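Wikdale Neighbors Board > Community & Giving
Topic: Chapel roof fundraiser, which site are we using?

dunmore_pat
Thursday, August 19, 2021
OK so at coffee hour on Sunday I heard three different things about where we're supposed to give for the Trurkholm Chapel roof. One person said Tipoki, one said just drop a check in the box, and somebody behind me said the Tipoki page was already closed. I'd like to give this week while I have it to give! Can anybody clear this up?

ripplecreek62
Tipoki page is open. I gave on it last night and got the receipt in my email right away. We were at 62 percent when I looked.

marla_h
Checks are fine too, please make them out to the chapel and write "roof" on the memo line. The checks do get added to the Tipoki total but only when Bořivoj Procházka sits down and enters them, so the number online lags behind. If you gave by check and don't see it move, that's why.

oldtenor
I'll be the grump. Why are we on a website at all? Tipoki takes 3 percent off the top. My wife and I have put money in the plate there for 23 years and every cent of it went to the chapel. I don't love handing a slice of a widow's twenty dollars to some company in who knows where.

ripplecreek62
@oldtenor I get it, but my cousin in Oregon gave, and two of my old college roommates who have never set foot in Wikdale gave. They were never going to mail a check. I'll take 97 percent of that over nothing.

oldtenor
Fine for Oregon. I'm talking about the folks who live five minutes away.

dunmore_pat
Thanks marla, that helps a lot. Does anyone know if the mosque and the Lutherans are still matching? I remember that from February when the ceiling first came down over the back pews, and then I never heard another word.

marla_h
The Lutherans did theirs already, it was a joint supper and they gave us the whole take. The mosque is hosting the cookout at Cumalico Park and that one hasn't happened yet. They offered before we even asked, which made me cry in the parking lot a little, not going to lie.

quietpew
I disagree with having the cookout before the contractor gives us a final number. We raised money for the boiler the same way and ended up short and had to go back to everybody with our hats out. I'd rather know the amount first. Just my two cents, I'll still bring slaw.

ripplecreek62
The boiler was a different deal, we only had one bid. This time there are 5 bids and they're all pinned up in the hallway if you want to read them. The top one is silly but the rest are pretty close together.

quietpew
Didn't know they were up. I'll go look after choir.

marla_h
Joining the cookout talk for a sec, I'm on fruit and drinks, so if you've got a big cooler I can borrow please message me! I have one and the lid doesn't shut. Also we need to keep the pork separate, meaning please don't bring any. Chicken, beef hot dogs and veggie stuff are all good, and check the package on the hot dogs and the marshmallows. Their side is bringing the meat for the main grill, so really we only need sides and desserts. I've got peaches and pears spoken for and I could use somebody on melons.
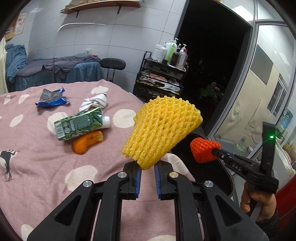 Oh, and folding chairs, I forgot chairs. The park only has the picnic tables and those fill up fast, so bring your own if you can and put your name on them with tape.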